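An afternoon with the simulator team at Lovach's open day

By the time I found the right door at Lovach it was past 2 in the afternoon and the hallway was already full. Kids, grandparents, a whole row of strollers, and a line for the coffee that went back to the stairs. I had come to talk to Young-sook Jin, who runs the simulation group, and I spotted her right away because she was down on one knee explaining joint angles to a boy in a dinosaur sweater.

"He asked me if the robot gets tired," she told me when she got up. "I said the motors get warm and then we let them rest, and he said that's the same thing. I think I agree with him!"

This is the fourth spring Lovach has opened its doors in April, and the first time the simulation group has had its own room. Other years they shared a corner with the gripper people, and visitors walked past a couple of monitors on their way to something that moved. Jin pushed for the room. She wanted folks to sit down, take hold of a controller and drive a robot that exists only in software, before they went next door and met the real one.

"People come in thinking the simulator is a video game we play when the boss is out," she said. "Then they try to pick up one cup. After that they have a lot of respect for it."

I tried to pick up one cup. I knocked it off the table, and then I knocked over the table. Kurniawati Gunawan, the engineer sitting beside me, hit one key and everything went back to where it had been, which is more than I can say for my kitchen. She has been with the group for two years and built most of the rooms the robot practices in. There are 20 of them now, mostly parts of ordinary homes – hallways, kitchens, a very cramped laundry room that she modeled on her aunt's.

"My aunt was so proud," Gunawan said. "Then she saw it and asked why I hadn't cleaned up first."

The program they use was written in-house and goes by the name Fesine. It handles the physics, the lighting and the camera views all together, and it can run many copies of the same room at once with small changes in each. A chair moves a little. A lamp gets brighter. The cup is taller, or the handle faces the wrong way. Jin said a normal overnight run gives them 360 tries at a single task, and in the morning whoever gets in first makes tea and looks through the failures.

I asked why failures and not the good ones.

"The good ones all look alike," she said. "The failures are where you find out what you forgot. One time it kept reaching too low for a door handle, over and over. We looked at the arm, we looked at the planner, we were blaming each other a little bit. The door was 2 centimeters off in the file."

Next door was the demonstration everybody had lined up for. Sung, the group's two-armed robot, was putting folded towels onto a shelf, slowly, and getting a round of applause for each one. It does this with the same control software that visitors had just been using in the simulator, and I really loved seeing the two side by side. Having wrecked the table myself, I clapped harder than anyone. One towel slid off and there was a groan from the whole room, like at a ball game. Sung went back for it on the second pass and I thought the strollers were going to tip over from the cheering.

The towels are a practice task, Gunawan explained. What they're after is a machine that can help in a regular house with regular clutter, and the hard part is that no two houses agree on anything. Shelf height, rugs, where the light comes from. She got going on light and I could hardly write fast enough.

"You can have the arm perfect and the hand perfect, and then the sun goes down and it doesn't know where the floor ends," she said. "So we make mornings. We make evenings. We make that awful time of day when the sun comes in flat through one window and nothing looks the color it should."

When the crowd thinned out she let me sit at her own desk, where she had Fesine open, and showed me how she checks a room before it goes into a run. She starts with the views, one at a time, before she lets the robot move at all. It's slow work and she obviously enjoys it. She had a bag of dried mango open next to the keyboard and offered me some every few minutes.
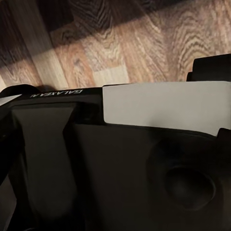 I wanted to know how real a practice room has to look, and I figured the answer would be "as real as possible." Gunawan shook her head. She cares much more about variety, she said, and about the robot learning to cope with surfaces that don't behave. Floors are her favorite. Take a wooden one with strong grain, where the lines curl into tight loops on one side and stretch into long stripes on the other, and lay a broad band of shadow over part of it so the boards go from honey brown to nearly black. A person sees one floor. A program that hasn't met it before may decide there's an edge to step around. Then put something big and black in front, with matte surfaces that soak up most of the light, and there's a whole new set of dark shapes to sort out. "I could do floors all year," she said, and Jin, passing behind us with a tray of empty cups, called out that she pretty much had.

They're both excited about what comes next. A second program, Drukenano, is supposed to take over the job of making the small changes to each room, so Gunawan can spend her time on new rooms and less of it nudging chairs. It isn't ready. It has a habit of putting lamps inside walls, and Jin pulled up a kitchen where it had set a kettle neatly on the ceiling. She has that one printed and taped to her office door.

I asked Jin what she hoped the visitors would take home with them.

"I'd like them to remember it was hard to pick up the cup," she said. "And I'd like the kids to come back. We had a girl here last year who stayed for the whole thing, and this year she brought a notebook with 30 questions in it. Numbered! I got through eleven before her mother needed to catch the bus."

She has the girl's notebook page on her desk, and she's writing out the rest of the answers by hand. The one she was stuck on when I left was number fourteen, which asks what a robot should do if two people tell it different things at the same time.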